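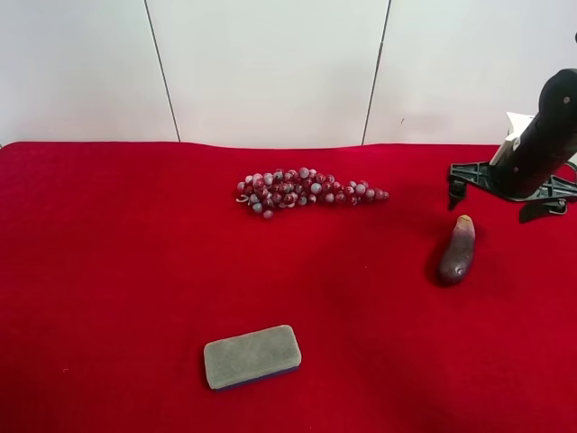
Stock fingers or soft pads for small light objects?
Forum: Grippers and end effectors
9 replies

kmyen_bench wrote:
Hello all. I want to ask for opinions before I spend the rest of the budget. We have two arms in our lab and one type of parallel gripper on both. The task is simple pick and place on a cloth surface, with play food and a few office things. The budget for fingers is $300 and I can't ask for more before November.

My candidates are:
Akar ribbed pads, which go over the stock finger
Prurham soft fingers, which replace the finger completely
keep the stock fingers and only tune the force

Control is position only with a current limit. I don't have a force sensor at the wrist. Which one would you try first?

torque_and_tea wrote:
Keep the stock fingers. People buy soft fingers when their real problem is the approach height. On cloth you must go lower than you think, and then the fingertips push into the fabric and the current limit trips. No pad will repair this.

oldservo wrote:
Disagree with the above. I ran stock fingers for a whole season and every round object rolled away when one finger touched first. Prurham fingers bend a little and forgive you. They wear fast though, and you will have to calibrate the closing width again each time you change them.

torque_and_tea wrote:
If one finger touches first then your centering is wrong. Again not the finger.

oldservo wrote:
My centering comes from a camera, so it is always a bit wrong. So is yours.

kmyen_bench wrote:
Thank you both. I think centering is part of my problem, yes. We did 372 attempts with the stock fingers, and the round things and the grape bunch were the worst. The eraser was fine when the fingers closed across the short side. Across the long side it is too wide for us.

Can somebody tell me how you treat the grapes? They are small beads and the bunch is wide at one end and very thin at the other. If I close on the thin end, it bends and hangs down. If I close on the wide end, the beads move under the finger and the grip changes after the lift.
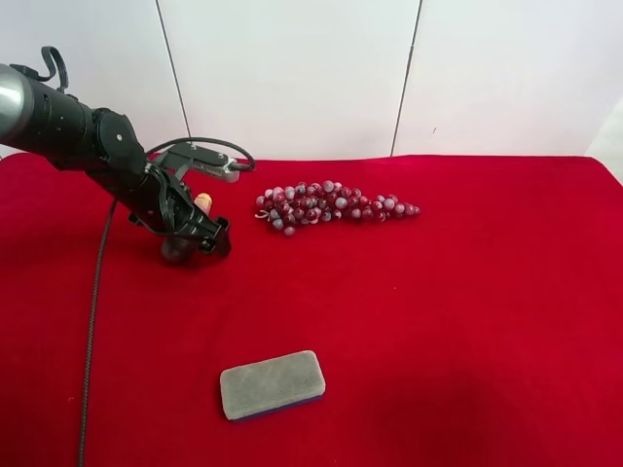 Hui-mei Man
Moderator, Grippers and end effectors

I have worked with this kind of object set for some time, so I will try to answer the grape question first. Close a little toward the wide end from the middle, with the fingers across the bunch and not along it. Then close in two steps. The first step is slow and stops at light contact, then you wait a moment so the beads can settle, then you close the rest. In my tests this helped more than any change of finger.

For the finger itself I would try the Akar pads before the Prurham. The pads are cheaper and you can go back to stock in one minute. With full soft fingers you change the geometry, the tool center point and the closing width together, and afterwards you can't say which change helped.

Please also look at your cables. If a cable hangs from near the wrist and lies on the cloth, it can pull the cloth when the arm moves, and your objects move with it. I lost a whole Saturday to this problem - I was sure it was the camera calibration.

torque_and_tea wrote:
The two-step close is good advice. I still say test it with the stock fingers before buying anything.

Hui-mei Man wrote:
Yes, I agree with that. It costs nothing.

flekdale_dan wrote:
Has anybody used the Cheon controller for the two-step close? Ours at Flekdale has a contact threshold setting, but it reacts late with light objects. The fingers have already pushed the thing away when it stops.

Hui-mei Man wrote:
I used it for one project. The threshold is filtered, and the default filter is too slow for light things. Lower the filter first and the closing speed second. If you lower only the speed, you get the same push, just slower.

About the wrist camera, which kmyen_bench asked me in a private message and allowed me to answer in public. I would keep it, but don't use pictures taken during the fast part of the approach. The beads run together into one shape and the detector puts the center of the bunch in the wrong place. Stop the arm above the object, take one sharp picture, correct the position, and only then go down.

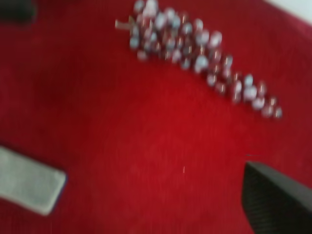

The second thing I check is whether both fingers are visible to the camera. When I can see both, I can measure the offset between the middle of the gap and the object directly in the picture, and I don't depend so much on the hand-eye calibration. A correction in the picture is less elegant, but it stays good when the camera mount moves a little. I would use the fixed camera for finding the objects and the wrist camera only for this last correction.

oldservo wrote:
Same here for the split between the cameras. My log has 3,025 picks now and most of the bad ones are from before I added the stop. It makes each pick slower. I can live with it.

kmyen_bench wrote:
This is very helpful, thank you. My plan is now: tie up the cables, two-step close with stock fingers, stop before the wrist picture. Then the Akar pads on one arm only, so I can compare the two arms on the same objects. I will write the results in this thread.
Ka-ming Yen

torque_and_tea wrote:
Swap the pads to the other arm halfway through. Otherwise you are comparing arms.

kmyen_bench wrote:
Good point, I will do so.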